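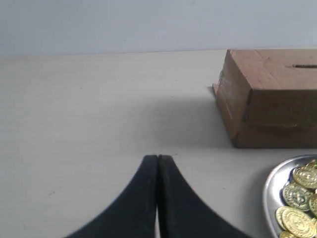 By Clive Rudd | Feb 13, 2026 | Progress report to the Wendlow Fund | Filed under: Software licensing

The grant was for moving the Wendlow offices off the old design and drawing software and on to something we have a proper licence for. I was asked to report on how far we have got, what it has cost and whether the supplier's promises are holding up. I'll take them in that order, and I should say at the start that I was doubtful about the third one when we signed and have not changed my mind.

Where we are

The audit came first and took longer than planned. We found 305 machines with some version of the drawing package on them, against 140 licences that we could show paperwork for. A good number of the rest were old trial copies that should have stopped working years ago. Some had been "activated" with a patcher that somebody downloaded from a forum. I don't believe anyone meant harm by it. People had work to finish and the purchasing form was four pages long. But we had no idea what those patchers had put on the machines, and the virus scanner had been told to ignore the folder on most of them, which is what the forum instructions say to do.

Every patched machine has now been wiped and set up again. I was offered a cleaning tool that was supposed to do the job without a wipe. I asked the seller how it would know what to look for and did not get an answer I could use, so we wiped.

Moving the files

The new package is Kornedov, with Ostrowski doing the conversion of old files under a separate contract. To date 1,339 drawings have gone through. Ostrowski's own summary calls all of these "successful". What they mean is that the converter ran to the end without an error message. When we opened a batch ourselves, the line work was generally fine, but fonts had been swapped and layers had been merged in a way that makes later editing a chore. I have asked for the word "successful" to be taken out of their reports until we agree what it covers. They have said they will think about it.

Until then, I would ask the Fund to read the conversion figure as a count of files processed and no more than that.

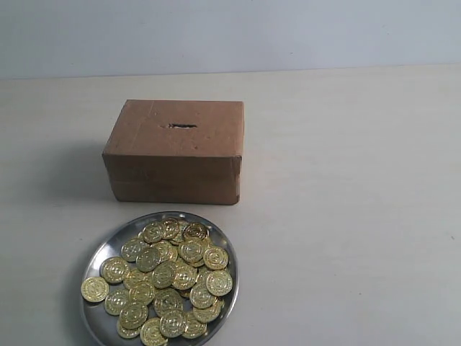

Cardboard box on a tabletop.

Licences and the activation server

Kornedov is licensed through a server called Otetti, which sits in our own building and hands out seats as people open the program. The sales material says it needs no attention once installed. It has gone down 3 times since August. Each time the users were locked out until someone restarted it by hand, and on the last occasion the person who knew how was on leave. The supplier blames our network. Our network people blame the supplier. I have seen no log from either side that settles it, and I've asked both for one.

There is a setting that lets a laptop borrow a seat and work without the server for a while. It does what it says, which I was pleased to find. It was switched off by default and is mentioned once, in an appendix. We have turned it on for site staff and it has cut the complaints a good deal.

Staff opinion

Mixed. The drawing office were against the change and mostly still are. They say the new program is slower on large plans. Kornedov says it is faster. Both are probably right about the plans they have chosen to test, so we are putting together a set of our own files and will time both programs on the same machine. I'd like to have that done before anybody puts the word "faster" in a newsletter.

Training was two half-days per office. Attendance was good at the first and poor at the second. The trainer's feedback forms came back very positive, but they were filled in while he was standing in the room.

Money

Spending is inside the budget for licences and slightly over for staff time, nearly all of it down to the wiping. Nothing has been taken from the reserve. The second payment to Ostrowski is being held until the font and layer problems are dealt with. They have objected in writing and I have replied.

The saving described in the original bid depends on our dropping the old package completely. I do not think we can do that this year. Two clients still insist on files in the old format and I have not yet seen an export from Kornedov that they would accept. We should plan on paying for a small number of old licences for the time being, properly bought.

Next steps

Finish the speed test. Get the server logs and a written restart procedure that more than one person has tried. Agree with Ostrowski what counts as a converted file, then have the first batches done again where needed. Shorten the purchasing form, which is not in the grant at all but is where a lot of this started. I have sent a one-page draft to Finance and am waiting to hear.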